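I caught up with Ilgın Sarıgül at the clubhouse a little after eight in the morning, which was her idea and definitely not mine. She'd already swept two courts and drunk most of a pot of coffee. This is the eighth time she's run the Pillel Cup, our doubles tournament for people who work at the firms on the Arneno road, and I wanted to know how on earth she gets the draw done.

"Pencil," she said. "I tried a spreadsheet once and put Tekin against Tekin in the first round. They still bring it up!"

The format is changing a bit this April. Groups first, same as always, but every pair now gets a consolation match if they go out early. Ilgın has wanted that for ages. "People take a day off work and drive in, and then they're done by ten. That's no fun. I'd be mad too."

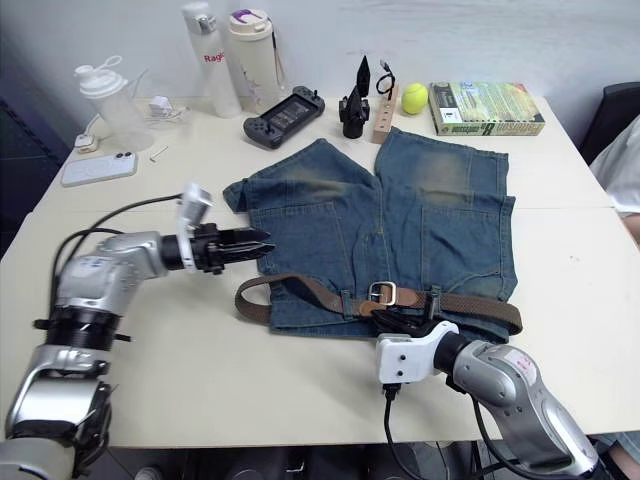
I asked her about clothes, as there'd been grumbling last time (mostly from the Hostgate pairs, who turned up in matching white and looked terrific). Is there a dress code or isn't there? She laughed. "Court shoes. That's my whole rule." So I pushed a little: could I play in blue denim shorts, with a woven brown belt through the waistband? "You could. You'd be miserable by the second set, and I'd be watching." I'm taking that as a yes.

Money is the part she likes least. Court rental and balls come to $1,000, and entry fees cover all but $400 of it, so there's a raffle again. She'd like more prizes, if you've got any.

And is she playing herself? "If my knee says so. Ask me the night before." Her partner is still looking for a backup, by the way, preferably somebody with a serve.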